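**Arm keeps faulting when it places the CPU back in the socket. Where do I start?**

posted by trundow_bench

We're teaching two arms to take apart and rebuild old Dell towers, and I love this project! Unloading goes great. Putting the CPU back is another story: the arm starts down toward the socket, then stops with fault 502 (force limit). It began in February, after we moved the fixture.

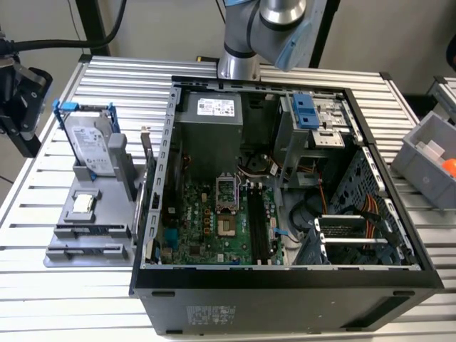
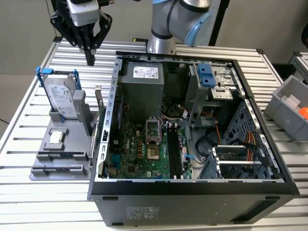
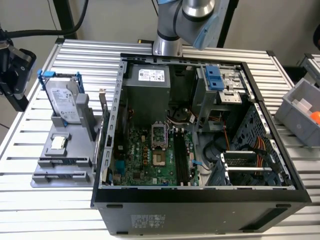

*CPU in the fixture, socket bracket open, in all three.*

**villanueva_k**

Fun build! Please don't raise the force limit, those socket contacts bend so easily. I'd reteach the fixture first. If the CPU sits a hair crooked in its pocket, it reaches the socket crooked too. Then check whether the case has slid on the slats. Ours crept a little with every cycle until we bolted down two corner stops, and after that we got 2,000 clean placements in a row!

Also drop the last bit of the approach to 60 percent speed and look at the contacts with a magnifier before you try again.

**hosville_tinkerer**

had 502 too, it was the cable pulling on the wrist. give it more slack

**brondeck_fan**

Seconding the corner stops, they're great. Also re-enter your gripper weight if you swapped fingers. Mine was still set for the old ones and it faulted all morning.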